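Can I reuse oil after frying, and how do I get rid of it when it's done?

Posted in Kitchen & Pantry by Sarita Thakur
762 views

Hi all, I moved to Eststead in February and for the first time in my life I have a stove that gets properly hot, so I've been frying everything. Pakoras, okra, those little potato things my aunt makes. The trouble is I end up with most of a pot of oil each time and I feel terrible throwing it out. It isn't cheap here! The small grocery on Haldane Street wants 9 dollars for a bottle and the big store is two buses away.

What I've been doing is letting it sit on the back burner with a lid on and using it again the next night. Last week I did that four nights running and by the end the pakoras tasted like fish, even though I hadn't made fish since the first night (so I guess I know where that came from). It also foamed up a lot, which scared me a bit.

So: how many times can I use it, does it have to go in the fridge, and where does it go when I'm finished with it? My landlord has a sign over the sink that says NO GREASE and nothing else, which is not a lot of help. I have also been told by my neighbor that you can mix it with dish soap and hot water and it's fine. Is it fine?

Oh, and I use plain vegetable oil, if that matters. I have a thermometer but it's the meat kind.

Mena

Please don't do the soap thing. I did it for years in my old apartment and the soap only carries the grease a little farther down before it lets go of it. We had a plumber out twice, and the second time he charged us for a camera inspection on top. Your landlord's sign is right even if it's short.

For reusing, I go by what I fried. Plain potatoes or plain dough, I'll get three or four rounds out of it. Anything breaded or battered, two, maybe three if I strain it well. Fish gets its own oil and that oil only ever sees fish again. Flour and crumbs are what ruin it fastest, they sit on the bottom and burn every time you heat it back up, so strain it through a coffee filter or a piece of old cotton once it has cooled all the way down. All the way! I once poured it too soon into a soda bottle and the bottle folded in on itself like a raincoat.

Then it goes in something with a tight cap, in a dark cupboard, or in the fridge if you only fry now and then. It goes cloudy in the fridge and that's nothing to worry about, it clears up on the counter. I write the date and what was in it on a strip of tape. Don't leave it in the pot on the stove — light and air and the heat from the other burners all make it go off faster. 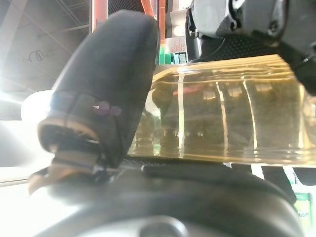

Tesolden wrote back that three or four rounds was generous for a kitchen with no fry thermometer, and that the foam Sarita saw was the oil telling her to stop. Foam that stays on top, a sticky feel between the fingers once it's cool, a smell like crayons, or smoke before the food even goes in: any one of those and it's finished, however few times it has been used. Tesolden also said a deep-fry thermometer was worth the money, since many meat ones don't go high enough.

Fair point on the thermometer, I should have said that. I also agree about the crayons, that is exactly the smell.

For getting rid of it, a small amount can be soaked up with paper towels and go in the trash. For a whole potful, let it cool, pour it into an old bottle or a milk jug, cap it and put that in the trash if your town allows it. Better yet, call the recycling center and ask whether they take cooking oil. Ours does, up to about 19 liters a visit, and you don't need an appointment. Don't mix it with motor oil, they will turn you away.

And use less in the first place. I went down to a small deep saucepan and fry in batches. It takes longer but I use maybe a third of what I did.

haldane70

just throw it in the yard, my dad always did

Mena

Please don't do that either. You'll get raccoons, and the grass dies.

Sarita Thakur

Thank you both! The four-night oil did smell like crayons, now that I have a word for it. It's in a jug with the cap on. I'm going to call the recycling place in the morning, and I've told my neighbor about the soap — she's not convinced.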